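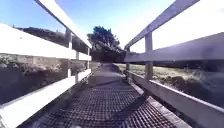

Path surfaces on the Herkgate loop: autumn condition notes

Dwynwen Voyle

The October walkover of the Herkgate loop was completed on Saturday. The loop is 3132 meters long and is inspected as four sections, numbered from the Eynon end. Each section has a different surface and a different maintenance interval, so they are reported separately below. Section numbers follow the revised map and do not match the numbers on the older waymarker posts.

Section 1, boardwalk. Deck fixings were checked by hand with a torque driver. Five clips on the seaward run were below the specified setting and were retightened. The mesh deck has now been down long enough to compare with the timber planks it replaced, and the main difference is in leaf clearance: fine material drops through, while larger leaves mat on top and need a stiff broom. Please do not use a metal shovel on the mesh. It lifts the coating at the crossings and rust starts there. The railings will be washed down before repainting in spring. Reretent has quoted for the paint, and the quote covers top rails and posts only.

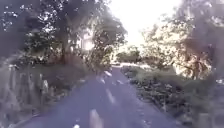 Section 2 is shared with vehicles, and the surface is not ours to maintain. Our work here is limited to the verge and the sight lines. The broken center line is a useful reference when judging how far growth has come out over the asphalt, and the grass on the left should be cut back far enough that a walker can step off the lane before reaching the fence. The upright palings are uneven and partly overgrown, so cutting close to them should be done with hand shears. A string trimmer will mark old wood quickly. Overhanging branches were measured at the lowest point and left alone this time - the next check is in spring, when they carry new growth and more weight.

Walkers should keep to single file on the lane. Groups starting from the Eynon end should regroup at the gate and not on the bend.

Section 3, gravel path. This is the section that takes most of the labor. Loose stone migrates to the sides under foot traffic and the middle wears down to the sub-base, at which point water runs along the path instead of off it. The remedy is raking from the edges toward the center, with new stone added only where raking does not restore the crown.

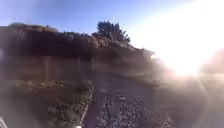 Up to 2000 kilograms of new stone is allowed for in this year's budget, and it will be delivered to the turning area in bulk bags. Osian Craddock has asked that the bags be opened one at a time and emptied fully before the next is started. Part bags left over winter fill with silt and the stone has to be rescreened.

Two grades were tried last year on short test lengths. The Drudska grade, which has a higher share of fines, compacted well but held water after rain. The coarser grade drained freely and was less comfortable underfoot. The order this year is a blend of the two. Results will be reported after the winter, with the same test lengths used for comparison.

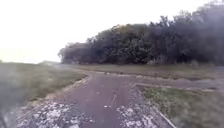
Reading time: 4 minutes

Section 4, asphalt path and junction. The surface is serviceable. The points to watch are the margins, where loose stone lies along both sides of the path below the junction and can be carried onto the asphalt. It should be swept back outward, away from the walking line. Any crack wide enough to take the edge of a coin should be logged with its distance from the junction and which side of the path it is on. Hairline cracks need no entry.

The branch to the right has a raised edge against the grass. Check along it for standing water after heavy rain, and record the length affected. If the same length is reported twice, a drainage slot will be considered.

Log sheets for all four sections are in the box at the Eynon gate. Completed sheets go to Osian Craddock.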